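3.2 What the wrapping table taught me

I came to this part of the study sideways. My plan had been to write only about how small shops in Mangubat set their prices, and I'd spent most of July doing just that, sitting on stools, drinking too much sweet coffee and writing down numbers. But the shopkeepers kept dragging me back to color. Red sells, they told me. Red sells at Christmas, red sells in the slow weeks, red sells when it's sitting next to something nicer and cheaper! I wrote it off as shop talk at first (I had price tables to fill in, after all), and then I heard it so often that I gave in and started asking about it properly.

So this section covers what people said about color and attention, and how I ended up sorting their answers. I talked with 26 shopkeepers, 20 of them in Mangubat and the rest over in Sendale, where the market is newer and the stalls are a lot bigger. Each talk lasted as long as the person felt like talking. Florante Magbanua came with me for the Sendale ones and did most of the note taking, and I'm still grateful, as my handwriting falls apart after the first hour. We asked everybody the same opening question: if you could put one item at the front of your table, what would it be, and what color?

The answers were messier than I'd hoped. Plenty of people named a color before they named an item. Others wanted to talk about light, or about the awning next door, or about a cousin's stall that did better with blue buckets (this came up twice, from two people who didn't know each other). I kept all of it in. Ronaldo Cruzado, who read an early draft, thought I should drop the awning talk and stick to goods. I see his point, but the shopkeepers didn't split the two, and I didn't feel right doing it for them.
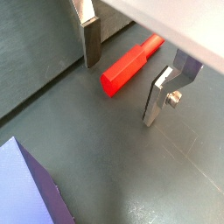
Figure 4. A red object on a tabletop.

Sellers in Sendale had a word for the thing at the front of the table, which Florante translated as "the caller." A caller doesn't have to be the best item or the one with the most profit in it. One woman told us she hadn't sold her caller in months and didn't want to, because then she'd have to find another. What she cared about was that it could be picked out from across the aisle by someone who wasn't shopping yet. Red came up again and again for this job, and the red object in Figure 4 is the sort of color I mean, next to all that gray and silver. Put the same thing on a red cloth, several sellers said, and you've wasted it. I think they're describing contrast more than color, though only a couple of them put it that way, and one man got pretty annoyed with me when I suggested it. Red is red, he said, and went back to his onions.

The Mangubat group cared less about callers and more about what they called a full table. Gaps are bad luck, or at least bad manners. When I asked whether one bright item could make up for a thin table, most people laughed. A few of the older sellers said it could work in the morning, while the aisles are still quiet, but never after lunch.

I should say something about the Vesosham survey too, as it's the closest thing I had to compare against. It asked shoppers what they noticed first and gave them a list of colors to pick from. Red came out well there, but the list had no room for "whatever was different," so I've used it lightly. Section 3.3 goes back to prices, where the color talk turns up again in the discount bins.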